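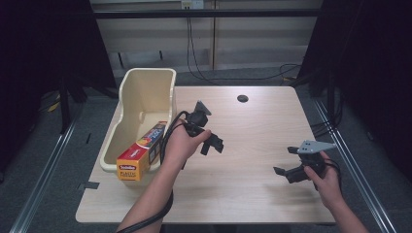 *Both grippers, the cream bin and the plastic wrap. My afternoon, basically.*

So I finally sat down and did the budget. Properly, in a spreadsheet, with a column for shipping and everything! I've been putting it off since the spring, when I decided I wanted a second recording station, and every time I opened the file I'd type "grippers" in the first row, guess a number, and go make coffee.

A few of you asked after my last post what it costs to set up a table for hand-held gripper work, and whether you can do it without a big lab behind you. Short answer: yes, but the money goes to strange places. I spent 3,506 dollars on the first station, all in, and I could have done it for a good bit less if I'd planned it in the right order.

**The grippers**

Buy these first. I know, it sounds obvious, but I bought the table first, and then the curtains, and then I had to wait most of July for the grippers to show up while I sat there with a very nicely curtained table.

I went with a pair from a small outfit called Bomer. They were most of the money and I don't regret it. I did look at the cheaper Shirazi ones (they come as a kit, you print some parts and bolt the rest together), and if you like that sort of thing you'll save a lot. I do like that sort of thing, but I know myself, and I'd still be bolting.

What I'd tell anyone pricing a pair:

- Ask what the cables cost to replace. Mine run back along my forearms and I'm forever leaning on them. One new cable from Bomer is 169 dollars, which made me gasp out loud in a quiet room.
- Ask whether the mounting plates are included. Mine weren't, and I found out when the box arrived.
- Ask how long a repair takes, and ask it before you pay. You want a number of days in an email.

Oh, and hold them for a while before you commit, if there's any way you can. Weight on a spec sheet means nothing to me. Weight at four in the afternoon, with my elbows up and a box of plastic wrap still to move, means a lot.

**The table and the stuff around it**

My table is a plain rectangular thing with a pale wood-grain top and a little round hole toward the back. I bought it new from Danstead, an office furniture place, and it came as part of an order that ran to 579 dollars with delivery. Don't do this! Used office tables are everywhere. All I need from mine is that it's flat, it doesn't wobble, and it's a color the grippers show up against. Any secondhand place has five of them.

The black curtains, on the other hand, I'd buy new again. I tried old bedsheets first and they let light through and looked awful. The frame over the table is another one I got wrong, because I ordered bars too short and had to order again. Measure the table, then measure the space you want around the table, then write the bigger number down. I wrote down the smaller one.

Gray carpet came with the room, so that was free, and so was the outlet on the wall behind the table. One outlet! I have cables coming down from it and heading off every which way, and the second station is getting its own proper power strip, mounted, with spare sockets. It's in the spreadsheet in bold.

Tape. Put tape in the budget. I've got bits of black tape marking where the table goes and I get through far more of it than I'd ever have believed.

**The props**

Nobody budgets for props, me included. I figured I'd bring things from the kitchen, and I did, and then I'd get home and want to wrap a sandwich and the wrap would be at the workshop. I now buy a second of everything. The long box in the picture has been bought twice for that reason.

Props wear out too. A cardboard box that's been picked up by metal and plastic jaws all week gets soft at the corners, and after that it behaves differently in the hand, and you want a fresh one. Plastic bins last forever by comparison. I like the open kind with a low front, so I can get the jaws in without bashing the rim.

I've put down a small monthly amount for groceries and housewares and I'm treating it like any other supply. If you share your space with somebody, agree on which shelf is for work and which is for lunch.

**What I'm doing for station two**

I ran the whole list past Jarmila Tichý, who has set up far more of these than I have, and she crossed out 11 lines. Eleven! Second monitor, gone. Fancy chair, gone (I stand anyway). She left the spare cable in and moved it to the top, with a star next to it.

The order of buying is now grippers, spare cable, frame, curtains, power strip, and then the table last of all, used, whenever a decent one turns up. I've also asked Stutano for a quote on a pair, partly to compare and partly to have something to wave at Bomer. They were friendly on the phone and promised me a figure for two pairs as well as one, so we'll see if there's a discount in it.

One thing I still can't decide is whether to buy the second pair the same as the first. Same means the spares fit both, and I can swap one across if something breaks in the middle of a session. Different means I'd learn something, and I'd have something to blog about. My spreadsheet says same. My heart says ooh, new grippers.

If you've run two different kinds side by side, tell me in the comments how it went, and please tell me what you paid for cables. I'll post the Stutano quote when it comes in, and I'll put the spreadsheet up too once I've fixed the column where I added the shipping twice.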